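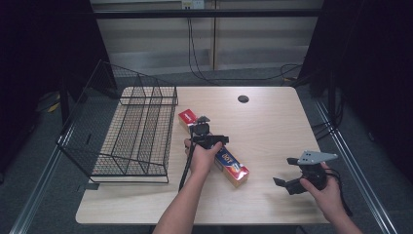 Sorter and Table Hand (part-time, two openings)
Tallatura Resale & Household Clearance
Posted in February, open until filled

Tallatura empties houses and small offices. When people move, retire, downsize or finally get tired of looking at it, we take what's left, and it all ends up on one of our tables. We need two people to stand at those tables and decide what each thing is, whether anyone would want it, and what it should travel with.

If that sounds easy, please think about the last time you cleaned out a desk drawer. Now picture somebody else's drawer, and the 828 behind it. We took in 829 boxes of mixed contents over the winter and a good many of them are still sitting in the back, giving us looks.

What the work is

A box comes to your table. You take things out one at a time and give each a place. Wire desk organizers, letter trays and baskets go to the office shelves after you've straightened whatever got bent in the truck. Small cartons get checked to see if what's inside is what's printed on the outside. You would be surprised by the percentage of cookie tins that contain cookies. (In four years, one. We ate them. This was unwise.)

After that you group things into lots. A lot is a handful of items that makes a stranger say "sure, ten bucks." A black mesh organizer is a hard sell by itself. The same organizer with a stapler, a cup of decent pens and a tape dispenser is a home office, and people will drive across the county for a home office. Building lots is the part of the job most people end up liking, and the part they argue about over lunch.

Then you wrap it, label it and put it on the right cart. The right cart is the one with the right number on it. We mention this for historical reasons.

The tables are pale wood with rounded corners, and we're fond of them. Nothing gets cut directly on the surface, and tape comes off the same day it goes on. Things with open compartments go on the left, because that is how Satish set it up and everyone who tried it the other way has come back around.

Who we're looking for

You should be able to stand for most of a four-hour shift and lift 25 pounds without making it everyone's business. You should have legible handwriting, or at least handwriting that's illegible in a consistent way. You should be able to make a decision about a lamp.

It helps if you've worked in a thrift store, a stockroom, a library or a kitchen. It also helps if you've been the person in your family who got handed the garage. We don't need a degree. We've had several people with degrees and they were fine.

We would gently steer away anyone who collects. Our last sorter but one was an excellent worker and went home every night with a different gravy boat. There is a staff discount of 30 percent and a limit of two items a week, and the limit has a name that we don't use in front of her.

Hours and pay

Both openings are 20 hours a week, in morning shifts from 8 to noon or afternoon shifts from 12:30 to 4:30. Tell us which you prefer. If you say "either," you will get afternoons.

Pay is $19.50 an hour to start and $20.75 after three months, provided you and the label printer have come to terms by then. Paid breaks, paid training, and coffee that has improved since the machine from the dentist's office came through. Parking is free and behind the building. Please don't park by the roll-up door, however short your errand is.

Training

Your first two weeks are spent across the table from Vandana Chauhan, who runs the sorting room. She'll show you how we check a carton without wrecking the flaps, how to nest baskets so they come apart again, and how to tell a set from a bunch of things that happen to be the same color. She has sorted more flatware than you will ever eat with and she is patient about everything except the word "miscellaneous." You're allowed to write it on a label once. She keeps the label.

At the end of the second week you'll build a lot on your own and price it. If it sells, you get lunch. If it doesn't, you still get lunch, but it will be discussed.

The building

We're in the old Sarmiento furniture showroom, 3,000 square feet on one floor, with a ramp at the side entrance and one step at the front. It's warm enough in winter if you stay away from the roll-up door. The radio is chosen by whoever got in first. Restrooms are down the hall past the chairs. There are a lot of chairs. If you know anyone who wants chairs, please put that in your application and we'll read it with real interest.

How to apply

Send us a short note with your name, the shift you want, and a paragraph about the hardest thing you ever had to throw out or give away. Resumes are welcome but the paragraph is what we read first. Address it to Satish Sachdeva at the front office, or drop it off any morning before 11. The mail slot sticks, so knock.

If we like your paragraph, we'll ask you in for a paid trial hour. You'll get a table and one unopened box, and Vandana will be nearby pretending to do something else. There's no trick to it. Bring a sweater and wear shoes you don't mind dropping a paperweight on.

We answer everyone, usually within two weeks, and sooner if you mention the chairs.

More openings and notices
Driver's helper, early shift (Tallatura)
Weekend cashier, Clasunari Books & Records
Lot 256: mixed office supplies, pick up only
Zornis Upholstery seeks apprentice
Free to a good home: dining chairs, any quantity
What we can't accept, updated list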